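En Trulow, el robot ensaya en pantalla antes de abrir la primera puerta
2020-02-26

La plantilla del archivo de Trulow lleva varias semanas conviviendo con un compañero que todavía no ha puesto un pie en el edificio. Se llama Ilia, es un robot de dos brazos y de momento vive en un simulador, donde practica una de las tareas más pesadas de la casa: acercarse a puertas y armarios, agarrar el tirador, abrir y volver a cerrar. Si todo marcha como esperan, en julio empezará a hacerlo de verdad en el sótano, donde se guardan las cajas que los clientes piden a cualquier hora.

Quien haya trabajado alguna vez en un archivo sabe de qué hablamos. Un turno normal supone 100 aperturas de puerta, muchas veces con una caja apoyada en la cadera, y las muñecas y los hombros lo acaban notando. Frida Kvaran, que coordina el proyecto, quiso que los primeros ensayos se hicieran a la vista de todos, en una pantalla grande instalada junto a la sala de descanso, y hay que decir que la idea ha tenido mucho éxito: más de un café se ha quedado frío por allí.

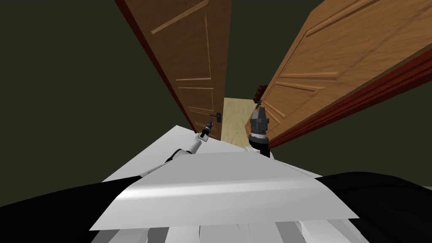 El equipo técnico de Xiong, que desarrolla el programa, viene cada dos semanas a escuchar lo que cuenta la gente del sótano, y de esas charlas han salido bastantes cambios. Afaf Issa, veterana del turno de tarde, les explicó que hay tiradores que conviene coger desde abajo y otros que piden un poco de paciencia, y que a una puerta vieja no se le da un tirón así como así. Todo eso, que ella sabía con las manos y que jamás había tenido que poner por escrito, ocupa ahora 30 páginas de un cuaderno compartido – con dibujos suyos, por cierto, muy celebrados entre los ingenieros.

El cambio se notará también en los horarios. La empresa prevé suprimir la ronda de madrugada, la menos querida, y quienes la cubrían pasarán a digitalización y atención a consultas, con formación pagada y dentro de la jornada. Los representantes de la plantilla han pedido que el compromiso conste por escrito y que se revise al cabo de cuatro meses.

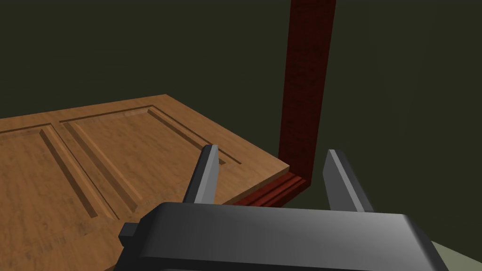

Ismail Morsy celebra dejar de trabajar de noche, pero le preocupa el complemento de nocturnidad, que en su casa se nota a fin de mes, y cree que la dirección debería mantenerlo al menos durante el primer año. También echará de menos, dice, las conversaciones de las cuatro de la mañana, cuando el edificio está en silencio y se arregla el mundo entre estantería y estantería.

La dirección responde que la cuestión del complemento sigue sobre la mesa y que habrá una nueva reunión antes del verano. Mientras tanto, cualquier trabajador puede apuntarse a las sesiones de simulación, proponer maniobras y señalar las que no le convencen.

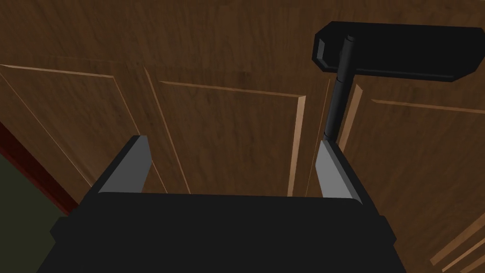 ¿Qué pasará si el robot no consigue abrir una puerta cuando ya esté trabajando en el sótano? Se detendrá, soltará el tirador y avisará a la persona de guardia, que podrá terminar la tarea a mano o aplazar el pedido hasta la mañana.

Las próximas sesiones abiertas se anunciarán en el tablón de la entrada, y las inscripciones las recoge Hala Abdel Rahman en la oficina de la planta baja.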